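Asden erweitert Ersatzteilservice um Räder und Rundteile

Einzelteile sind ab sofort ohne Mindestmenge bestellbar

20. April 2020 – Der Teilehändler Asden nimmt Räder, Flansche und weitere Rundteile für Modelle, Lehrmittel und kleine Geräte in sein Sortiment auf. Bisher waren solche Teile bei dem Unternehmen nur als Satz erhältlich. Ab sofort können Werkstätten, Schulen und Privatkunden sie auch einzeln bestellen. Zum Start umfasst die neue Reihe mit dem Namen Ninel 70 Artikel.

Zur Reihe gehören unter anderem Speichenräder mit aufgezogenem Reifen. Sie werden fertig montiert geliefert. Vor der Aufnahme in den Bestand wird jedes Teil am Tisch geprüft, zuerst auf sichtbare Schäden, danach auf seine Maße.
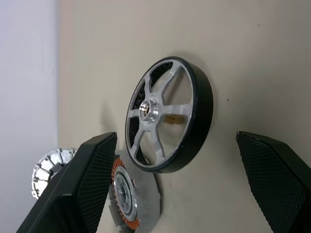
Silberfarbenes Rad mit fünf Speichen und schwarzem Reifen auf beiger Fläche.

»Die meisten Anfragen betreffen ein einzelnes Teil, das verloren gegangen oder gebrochen ist«, sagt Dwynwen Nicholas, Leiterin des Sortiments bei Asden. »Dafür einen ganzen Satz zu kaufen, war vielen Kunden zu teuer. Wir haben die Verpackung und die Lagerung deshalb auf Einzelstücke umgestellt.«

Die Umstellung hat nach Angaben des Unternehmens sechs Monate gedauert. Jedes Teil erhält eine eigene Artikelnummer und ein Datenblatt mit Durchmesser, Breite und Bohrung. Die Datenblätter stehen auch ohne Bestellung zum Herunterladen bereit. Wer sich bei einem Maß nicht sicher ist, kann ein Muster einschicken – der Abgleich ist kostenlos und dauert in der Regel vier Werktage.

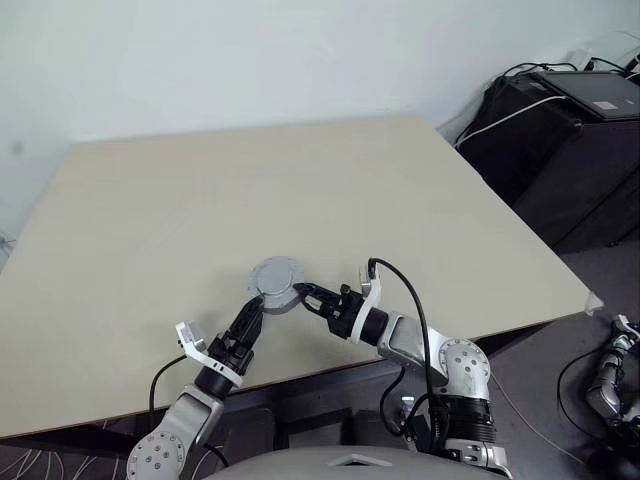
Die Prüfung der Rundteile erfolgt stückweise. Dabei wird auf Grate am Rand, auf die Lage der Mitte und auf Verformungen geachtet. Teile mit rein optischen Mängeln werden gesondert gelagert und mit einem Preisnachlass angeboten. Teile mit Maßabweichungen gehen an den Hersteller zurück.

Den Versand übernimmt wie bisher der Logistikpartner Erdem. Bestellungen bis zum Mittag verlassen das Lager noch am selben Tag. Kleine Teile werden in Beuteln verschickt, Räder und Flansche in Kartons mit Einlage. Nicht benötigte Ware kann unbenutzt zurückgegeben werden.

Im August folgt mit Petent eine zweite Reihe, die Achsen, Buchsen und Distanzringe enthält. Geplant sind nahezu 70 weitere Artikel in sieben Größen. Vorbestellungen nimmt der Kundenservice bereits entgegen.

Pressekontakt:
Asden
Dwynwen Nicholas
Leitung Sortiment

Der Abdruck ist honorarfrei. Um ein Belegexemplar wird gebeten.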